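The gripper on the kitchen table
Reading time: 4 minutes

Wayne Kennedy wanted a hand tool that would close on a grape without splitting it, and that would log every closure while it did so.
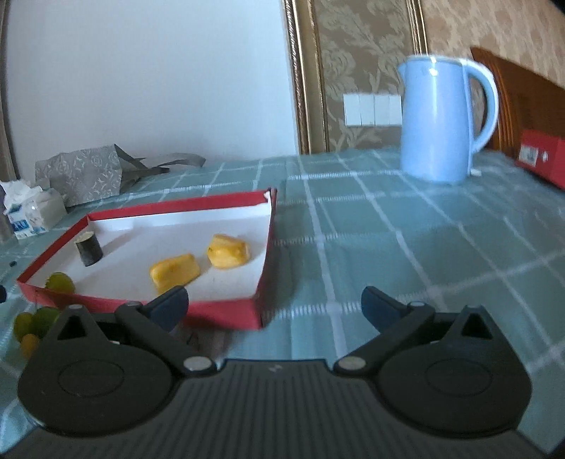 The project is called Irnus and is now in its second mechanical revision. Kennedy cuts and assembles the parts at the Condbridge shared workshop, then carries the tool home for trials on whatever the table will hold. A trigger in the handle drives both fingers through a single pushrod, so the pads meet on the centreline whatever the operator's wrist is doing.

The first version, finished in November, used plain bolts as pivots. Clearance in the holes was small at each joint, but it added up along the linkage, and the pads could be moved sideways by hand when they were supposed to be closed. The current arms turn on silver pins pressed into reamed holes. Begoña Villanueva, who shares the bench, did the reaming and insisted on a test piece for every batch.

Pad material took longer. The hard pads marked soft fruit. The softer ones folded back at the tip under load and let go of anything smooth. The dark blue-grey pads fitted at present are a compromise – firm along the back, with some give at the front edge.

Trials are dull by design. Fruit and small objects go in and around a shallow red box lid, and the operator moves them one at a time. The lid wall matters more than it looks. Grapes lying against it leave little room for the outer pad, and most of the failed picks in the log come from there. Kennedy's answer is to approach along the wall, with the fingers turned parallel to it.

The log for the second revision held 2,743 attempts when we went to press, of which 2,571 were clean picks. A pick is clean if the object is lifted, moved and set down with no visible mark. Pads are replaced every 100 attempts, worn or otherwise.

Friction in the trigger is the next job. Villanueva favours a bushing at the handle end of the pushrod; Kennedy would sooner shorten the rod and see what that does first.

Comments (3)

fang_lathe
What reamer size for the pins? I press mine straight into drilled holes and they work loose within a month.

Landent
Single pushrod is fine until one finger touches first. Have you tried a floating yoke?

P. Orrell
More on the pads please. The rest I could have guessed.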